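I got to Avside early, which anyone who knows me will tell you is a small miracle, and I still had to park two streets over. Open day at the Carvalho robotics workshop is apparently a bigger deal in this part of town than the footy club sausage sizzle (they had one of those too, out the back by the bins, and yes, I went twice).

I'd been promised robots, and I got robots, but the first thing I saw was a table of ordinary household stuff. Jugs, hairbrushes, a toaster, somebody's old alarm clock. The team has been collecting it from op shops since December, and there are 117 pieces in the cupboard now, each with a little paper tag. I asked Leonor Vilela, who runs the handling program, whether she had a favourite. She went straight for the phones.

"Kids have never picked one up," she said. "They go for the buttons and forget there's a handset. The arm has a bit of the same trouble."

I laughed, but she meant it. A handset is a pain of a thing to grab. It's curved, it's shiny, it sits snug in its cradle and there's a curly cord beside it just waiting to be snagged. Then there are the cloths. The Carvalho crew like to work on busy backgrounds, so they've got a whole rack of painted and printed fabric, and they don't iron any of it. Plain grey benches make everyone lazy, according to Leonor. I have a tablecloth at home that would suit them beautifully.

We crowded around the monitor to see what the arm sees from its wrist, and I have to say I found this much more exciting than watching from the side. You lose all sense of the room. It's just you, a pair of black brackets and a great big telephone!

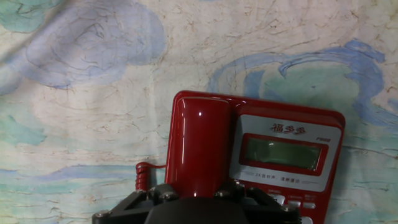

*The view from the wrist: the gripper in front of a red F888 landline at the Carvalho open day, Avside.*

I'm old enough to have had a red phone in the hallway, so I got a bit sentimental at this point and missed some of the explanation. What I did catch was that the gripper blocks a fair bit of its own view once it's in close. In the picture you can't even see the bottom end of the handset. Leonor said people do the same thing constantly, reaching for a mug with a hand in the way, and we manage because we can feel what we're doing. Getting a machine to cope is slower going. Her group, which goes by the name Grutstead (a street she used to live on, nothing grander than that), has been chipping away at it for two years.

Later in the morning they let visitors have a turn at the controls. There were two stations and a queue that went past the kettle. The boy ahead of me was maybe nine and had it sorted in no time, very gentle, tongue poking out the side of his mouth. I was hopeless. I pushed a sponge off the bench and then chased it with the arm while a very patient student held the stop button and said "nearly" a lot. I'd have happily queued again if my knees were up to it.

There was a talk after lunch about Prorlow, the software they use to sort their recordings, and I won't pretend I followed all of it. The bit I liked was the labelling. Each attempt gets watched by a real person who notes down what went on, and the students have a running argument over what counts as a "nudge" and what counts as a "bump". They've got a list of rulings taped up inside the cupboard door, with crossings-out in several colours of pen.

The next open day hasn't been set yet, but Leonor is after more donations in the meantime, especially anything with a cord. I've got an old hair dryer and a jug I never liked, so they're going in the boot this weekend.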